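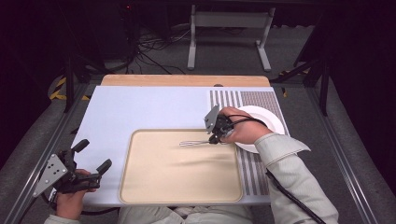

How do you compare two sets of hand-held gripper fingers fairly?
Give both sets the same small job, in the same spot, for the same number of goes, and write down every miss.

I learnt this the slow way. For most of May I was swapping fingers whenever I felt like it and then arguing with Úna Phelan about which felt nicer, which got us nowhere! So now we've got a routine and I'm quite fond of it.

Start with the whisk. A small metal whisk is a horrid thing to pick up with a gripper (thin handle, round, rolls off if you nudge it) and that makes it a great test. Lay it flat in the tray, handle to the right, and put a plate on the striped mat next to it. The job is tray to plate, then let go.

Wear both grippers even if you only need the right one. I used to leave the left off and my timings came out better than they should have, as I was steadying myself on the table with my free hand.

Before you begin, sort out your cable. Run it up the back of your hand and along the forearm, and leave enough slack to bend your elbow. Ours goes over the sleeve. If you feel a tug when you reach for the far edge of the tray, stop and redo it.

Then do 20 goes with the first set of fingers. Come down on the handle from above, close slowly, lift, move, release. A drop is a miss, and so is a second grab – Leidy Giraldo and I disagree on that one, but pick a rule and keep it. Have a cup of tea, change the fingers and do the lot again.

We tried the Fotach pads against the Eltby ones on Friday. Fotach had two misses, Eltby had six, nearly all of them on the lift. I'd still like to try the Eltby pads on something fatter, a ladle maybe.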